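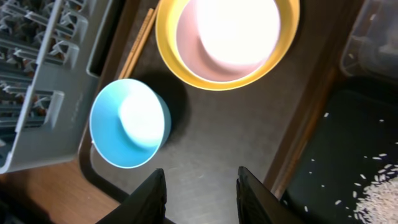
Dish rack, tray, the yellow bowl with the pink inside.

# About Dramlow

Small company. We make bitters and two bottled aperitifs, one red, one not. Been at it long enough to have a proper label and a forklift license, not long enough to have a parking lot.

Started by Tincuța Zamfir, who still does all the blending and most of the arguing. She grew up with homemade plum brandy on the table and a grandmother who put wormwood in everything. Moved here, couldn't find a bitter she liked, made one. Friends drank it. Friends of friends wanted to pay for it. You know how these things go.

## What we make

**Dramlow Red.** Aperitif, 200 proof of nothing, it's 18% and meant for ice and soda. Blood orange peel, gentian, rhubarb root, a bit of clove at the end. Sweeter than it was in the first batches, we heard you. Drink it before dinner. Or during, fine.

**Arroyo.** The dry one. Pale gold, lots of sage and grapefruit pith, wormwood up front. Not for everybody. Bartenders like it in place of dry vermouth and we don't mind that at all. Keep it in the fridge once it's open, it goes flat tasting after a month or so on a shelf.

**Bitters.** Orange, black walnut, and a celery one that was supposed to be a one-time thing and then people kept writing in. Dropper bottles. The walnut sells out every year because the nuts get picked green and there's only so many.

No colors added, no "natural flavors" on the label. If it says orange there's orange peel in it. Sometimes you get sediment at the bottom, shake it and carry on.

## How we make it

Neutral grape spirit, bought in. We don't distill and never said we did (a magazine said it once, we wrote to them). Roots and barks go in first and sit the longest. Peels go in fresh, cut by hand, short soak or they turn soapy. Herbs last. Everything gets strained, blended, sweetened with beet sugar, then rested in steel before bottling.

Batch size is 235 bottles for the Arroyo. Red runs bigger. The batch number is handwritten on the back label, and if you liked one better than another tell us the number, we keep notes on all of them and will look it up.

Bottling is on a hand filler. Labels are on a machine called the Plirix which jams on humid days. We've had two of them. The second one jams too.

## Where we are

Gruncombe Street, the brick building behind the tile shop. Buzzer is on the left door. Tasting counter's open Friday and Saturday afternoons, no need to book unless your more than six. Pours are small and free, cocktails are not. There's soda and coffee for whoever is driving.

Dogs ok. Bring ID, we do check, even if you're clearly seventy.

## Bars and shops

If you run a bar or a bottle shop and want samples, use the wholesale form and put your license number in it. First orders can be a mixed case. We deliver in town ourselves, everything else goes by carrier and takes as long as it takes. Empties in the original case, we'll pick them up on the next drop.

We can't ship to every state. The checkout will tell you before it takes your money.

## Coming up

New one in May, if the rhubarb cooperates. Darker, more bitter, meant for after dinner. No name yet. Tincuța has a list and we hate most of it.

Walnut bitters waiting list is open now, same form as the newsletter, just tick the box. We send a newsletter when theres something to say, so not often.

Anything else, email is at the bottom of the page. Phone works too but we're usually in the back with the filler running, so leave a message.

*Page last updated 11th February*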